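Dog on a chartered motor yacht, freshwater and deck heat

Nesrin Yazıcı
15/10/2021
We have a day charter out of Barkholm in March with two dogs, 10 and 31 kg. The operator (Jolport) allows pets on the aft deck only. How much fresh water should I carry, and is the teak too hot for paws at midday?

Tülin Duman
Carry 72 ml per kg of body weight for a full day in sun, plus a reserve. Do not count on the boat's tank. Offer small amounts often and stop them drinking seawater. 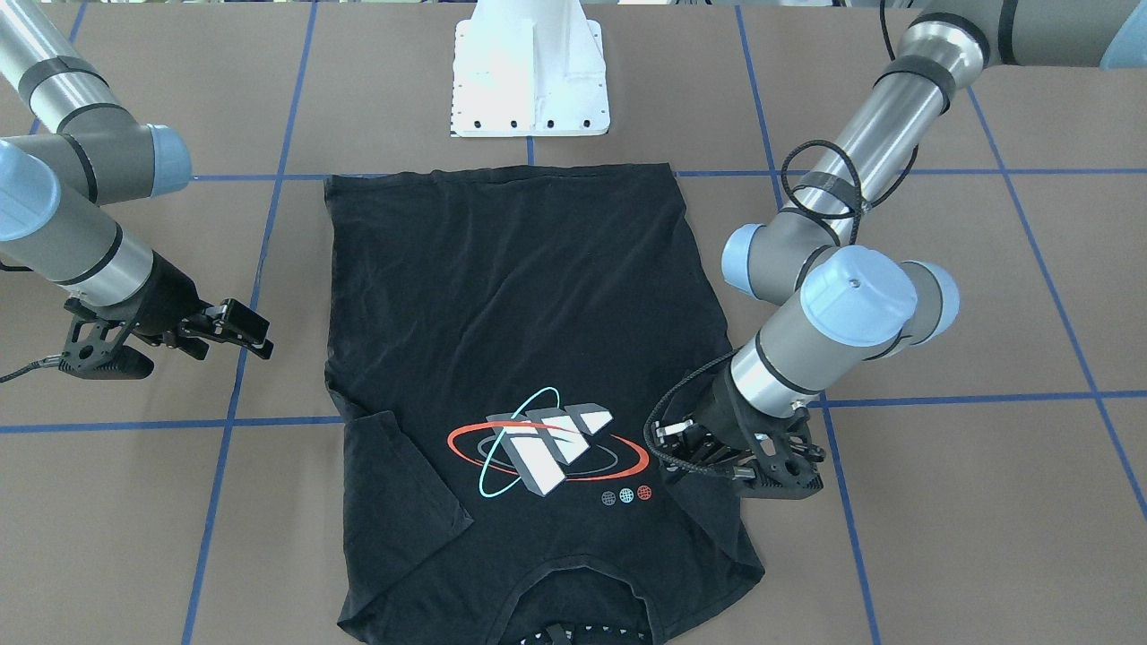
For the deck, press the back of your hand to it for five seconds. If you have to pull away, put down a wet towel or keep them in the shade. Life jackets need a top handle. Check the girth strap before boarding.

Takach
Ours just slept the whole trip. Ask Jolport if they have a ramp, the swim ladder is useless for a big dog.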